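April, 4:30 pm. Spent the afternoon on the grip section of the bench rules with Maëlys. She wants the force limit written per material — I'd been lazy and put one number for everything. 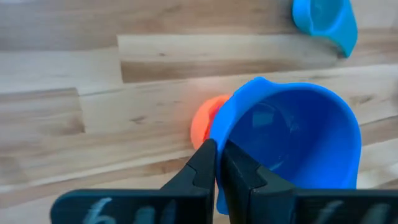 Rule 11 now says the operator stays within reach of the stop button for the full run, no exceptions for short ones. Begoñe asked for that after the Girkby visit. Soft items get their own line too: the blue cup's rim bends where the fingers pinch it, so "no visible deformation" was never going to work as a pass mark. Draft 2 goes to her tomorrow.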